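Giving up the carpet

26 February 2021

So the carpet has gone. If you've been reading for a while you'll know I've been moaning about it since August, when the dog was sick on it for what felt like the whole of a bank holiday, and I finally cracked and rang a tiler.

I'd put it off because I thought tiles would be cold and shouty, like living in a hospital corridor. My mum had carpet in every room including the bathroom (peach, with a matching loo mat!) and I think some part of me still believes that a proper house is a soft one. But I'd got to the point where I was hiring a carpet cleaner every few months and pouring the grey water down the drain feeling a bit ill.

Choosing took ages. I had samples from Fovar and Asetti propped against the skirting board for weeks, and I must have changed my mind every time the sun came out. The Asetti ones were lovely but they wanted 80 pounds just for the trims, and the matt finish showed every sock print. In the end I went for a plain shiny beige from the Prendeck range, which my sister says is the colour of a digestive biscuit. I like digestives, so there.

Tipene Kingi did the laying and he was a dream - turned up at 8 every morning, drank his tea black and never once sighed at my wonky walls. He did find a dip by the back door that needed filling, and that added 300 pounds I hadn't planned on. I sulked about it for an evening and then paid up.

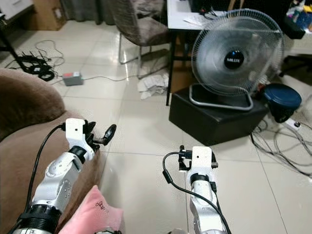

The new floor, with the old brown seat still hanging on.

The seating is the next argument. I want something with legs so I can get a mop under it, and my other half wants to keep everything exactly as it is until one of us dies. We've agreed to look at Maihi when the shops are open again, and I've promised not to say the word "cream".

As for the cold, yes, bare feet first thing are a bit of a shock. I've bought slippers for the first time since I was 28 and I've turned into someone who has views on slippers. Sheepskin lining, rubber sole, no backs. The echo bothered me more, so there's a rug on order, and I'm trying not to think about what the dog will do to it.

Grout colour is going to need its own post, I'm afraid. I've got a lot to say about grout.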